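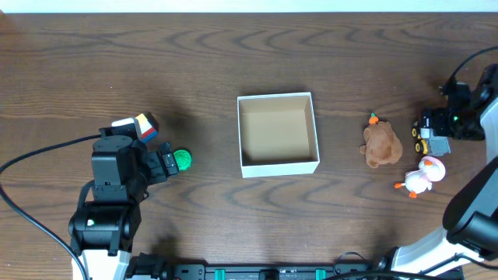
Melquiades Ayala asked me if the loan table can be used to find out which toys are the most popular. The answer is yes, but with care. A toy that is always on loan and a toy that was never brought back look the same in the column "status" until you check the dates. Please read the section on returns before you make any ranking.

Datasets > Lending > Drikside Toy Loans > README

Drikside Toy Loans, version 2
Last change: July 21, 2019

What is in it

The table holds 324 loans made by 93 households at the toy library in Drikside. One row is one loan of one item. If a family took three puzzles on the same visit, you will find three rows with the same visit number. The file is loans.csv, in UTF-8, separated by semicolons. I used semicolons because the notes contain many commas.

The most important columns:

item_id – the number written on the toy or on its bag
item_type – puzzle, soft toy, building set, board game, vehicle, other
age_from – the youngest age on our label, in years
household – a random code, not connected to any name or address
out_date, in_date – day of loan and day of return
status – out, back, lost, retired
note – free text from the paper card

The other columns are explained in columns.txt. Empty fields mean that the paper card was empty at that place. I did not fill them with guesses.

Where it comes from

We kept paper cards until February. After this the cards were typed into Iyamu, the small catalog program that we still use today. Two people typed each card separately, and I compared the results. Where they did not agree, I went back to the card. In a few cases the handwriting could not be read by anyone, and there the note says "unclear".
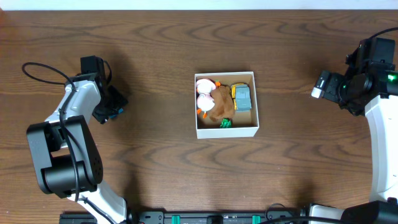
A reader from Clustside wrote to me that soft toys should not be in the same table as puzzles, because in her library they are washed between loans and so they stay longer off the shelf. I think this is a fair remark. We also wash them, and the washing days are not recorded. If you calculate how long an item was available, the result for soft toys will be too high. I kept them in the table, but you can remove them easily with item_type.

Returns

An in_date is the day when the item was checked, not the day when it was handed in. In most cases it is the same day. When the library was busy, the bags waited in the back room, sometimes until the next opening. For almost 17 percent of the rows the note says "checked later", and for these rows I would not trust the exact day.

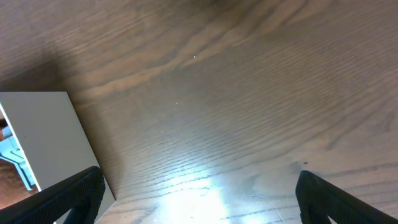
The status "lost" was given only after the household told us so. Before that, an item stayed "out", even for a very long time. Some of these toys came home later with a younger brother or sister, and then the status was changed to "back" with the late date. I know that this makes the average loan longer. For this kind of question the median is a better choice.

Missing pieces are also not a status. A puzzle with one piece missing was lent again with a label on the bag, and it became "retired" only if nobody wanted it. You can search the notes for "missing", but the spelling is not always correct (also "mising" and "one gone").

What it should not be used for

Please do not try to find single families, also not for a good reason. The dates are real dates, and Drikside is a small place. Please also do not compare our numbers directly with Bullelbridge. They lend for a longer period and they ask for a deposit.

Known problems

- item_id was used again for some board games after the old ones were retired. Use item_id together with item_type and out_date.
- age_from is missing for most vehicles.
- A few rows have in_date before out_date. They are like this on the cards – I left them.

Corrections are welcome. Send the item_id and the out_date, so that I can find the card.

Contact | © Drikside Toy Library | Back to top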